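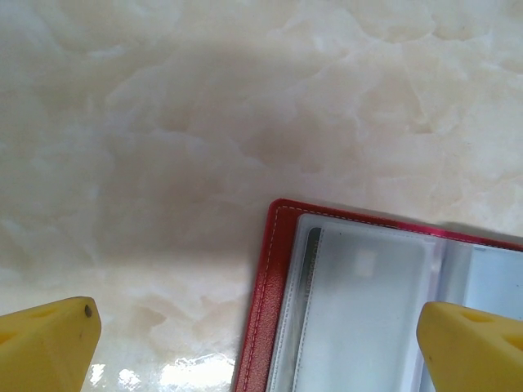 Équipe Communication interne – Prullitus, site de Murkorar

Liste : com-interne
Objet : Re: Réunions du matin, on garde ou on arrête ?
De : Nusrat Pramanik

Coucou tout le monde,

Je réponds à tous parce que j'ai reçu la question trois fois en privé depuis hier, autant que tout le monde ait la même réponse (et puis ça m'évite de recopier !).

Le message de départ, pour ceux qui ont rejoint la liste entre-temps :

> Bonjour à tous,
> À l'atelier on se demande si le point de 8 h 30 sert encore à
> quelque chose. Les chefs d'équipe parlent, nous on écoute, et
> quand quelqu'un pose une question on lui dit de voir ça après.
> En plus l'équipe du soir n'y est jamais et apprend les choses
> par le panneau, quand il est à jour. Est-ce qu'on ne pourrait
> pas passer à un seul point par semaine, plus long, et recevoir
> le reste par écrit ?
> Merci d'avance,
> L'atelier 2

Alors, mon avis, qui n'engage que moi : je serais pour garder un point court, mais pas tous les jours et surtout pas sous cette forme. J'ai relu les commentaires libres de l'enquête Rathnayake du printemps (oui, tous, j'y ai passé deux soirées avec du thé) et la remarque qui revient le plus, c'est qu'on apprend les changements de planning par les collègues avant de les entendre de son responsable. Un mail de plus n'y changera pas grand-chose, à mon avis. On est presque 970 sur le site et les messages généraux, soyons francs, beaucoup les ouvrent le vendredi en vidant leur boîte.

Ce que je propose d'essayer à l'atelier 2 pendant cinq semaines :

- un point le mardi et un le jeudi, quinze minutes, debout ;
- les questions d'abord, les annonces ensuite ;
- le mardi, on le refait à 14 h pour l'équipe du soir, avec la même personne qui parle ;
- ce qui n'a pas eu de réponse est noté sur Jimuvham et le responsable revient dessus au point suivant.

Pour Jimuvham, je sais que la moitié d'entre vous n'a plus son mot de passe. Écrivez-moi, je fais une demande groupée au support. Et pitié, ne créez pas un deuxième compte, on en a déjà 40 en double et c'est moi qui les nettoie !

L'idée du point hebdomadaire plus long, je ne l'enterre pas du tout. Les collègues de l'expédition fonctionnent comme ça et en sont plutôt contents, mais ils ont tous les mêmes horaires, ça aide. Si quelqu'un de chez eux lit ceci, racontez-nous comment vous faites pour les absents, ça m'intéresse vraiment.

Dernière chose : il me faudrait deux personnes de l'atelier 2, une du matin et une du soir, pour me dire au fil de l'eau ce qui marche ou pas. Rien de formel, un café et dix minutes de temps en temps. Répondez sur la liste ou passez me voir, je suis au premier, la porte à côté de l'imprimante.

Bonne journée et à mardi,
Nusrat

Dernière mise à jour : décembre
Contact : équipe Communication interne | © Prullitus | Haut de page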